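Forklift Refresher Days Are Back at Innes

If you missed the April round, good news: the forklift and pallet truck refreshers are running again at the Innes yard, and we have added places! More than 100 of you came through last time, and the feedback was so warm that Eilidh Semple has agreed to lead every session herself. She spent years loading trailers for Plolance before she took up training, and she knows every bad habit a driver can pick up on a wet dock (she'll admit to having had most of them).

The big change is the practical half. You'll now drive the new Riteck counterbalance trucks as well as the older reach trucks, and we've laid out a proper ramp with a blind corner at the bottom. Expect plenty of work on reading the load plate, stacking at height and traveling in reverse when the load blocks your view. Groups are kept to four people per truck so everyone gets real time in the seat – no standing around with a coffee all morning. 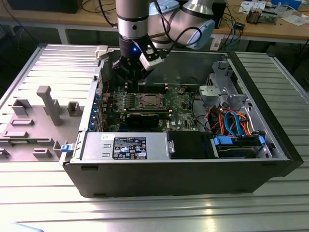

A desktop tower on its side with the side panel off.

Gravance members go free, and guests pay $158 for the day, lunch included. Bring your own boots and hi-vis. Hard hats are on the hooks by the gate, and gloves are in the bin underneath. If your operator evaluation is close to running out, tell us when you book and we'll try to get you an early slot.

Booking closes June 28, 2026. Leave your name and truck type with the training desk, and please say if you've never driven a reach truck, as Eilidh likes to start those folks off on the flat. Parking is on the north side, past the weighbridge. The south gate is still closed for resurfacing.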